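Why I still want one doctor who knows me

I moved to Rendton eight years ago, and since then I have seen many doctors for my back and my stomach. Each of them was polite. Each of them asked me the same questions from the beginning.

Last March the clinic in Jillitcombe changed its system. Now you book with an application and you get whoever is free. The clinic says that 82 percent of patients wait less than before. I believe this number, but I think it measures the wrong thing. My neighbor Lenka Tóth is 80 years old and takes many pills. She waits less, and then she spends half of her visit explaining her history to a stranger. 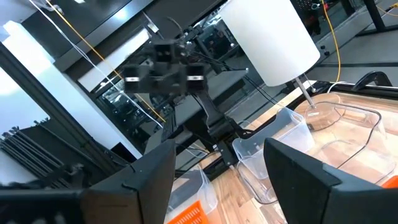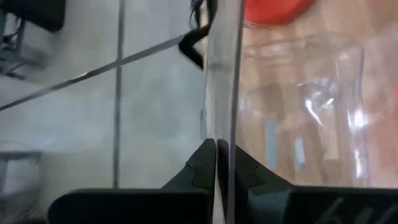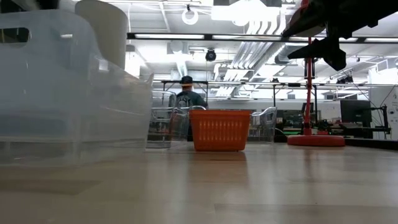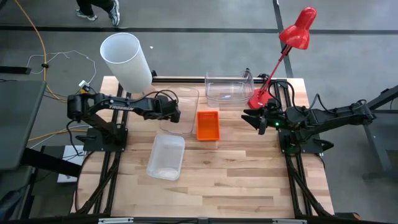 My own doctor for a long time was Daiane Marinho. She had more than 2000 patients, so I do not pretend she thought about me every evening. But she remembered that I sleep badly when my stomach is wrong, and she asked about it before I could forget to say it. A form does not ask this.

I understand that young people with a sore throat prefer the quick visit. Let them have it. For those of us with long illnesses, I would ask the clinic to put one name on our file and to keep it there, even if we must wait one more week. I have written this to the clinic two times and I am waiting for the answer.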